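The hotel room wardrobe, and why I've stopped trusting mine

I've always been a terrible unpacker. Two nights away and my clothes live in a heap, and I iron the one thing I need at 7am in my socks. So in February I asked Siiri Rissanen, who spent years folding for the Turunen shops, to put me right!

Her first rule is to use the bed. All of it. A hotel bed is the biggest clean table you'll get all week (clear the pillows to one side if you must), and tipping the case out on to it is far less frightening than it sounds.

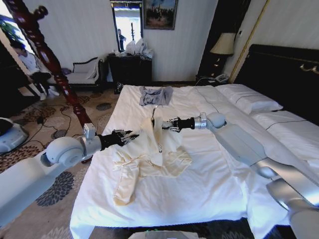

Shirts come first, she told me, while you've still got the patience. Do the buttons up, top and middle at least, smooth the sleeves back and only then think about folding. T-shirts can wait their turn, flat, print side up. I'd been doing it all the other way round for years – no wonder I look like I do at breakfast.

Anything thin and slippery goes on a hanger, no arguments. Siiri packs her own, and I've started doing the same, though it did cost me a pair of shoes' worth of space. 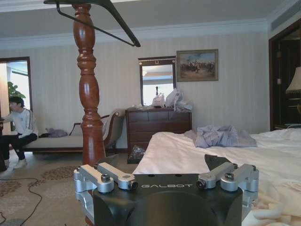
A hanger, a big white bed and a crumpled lavender-grey piece on the sheet.

Carrier bags are for laundry on the way home. I now keep two in the lid of my case.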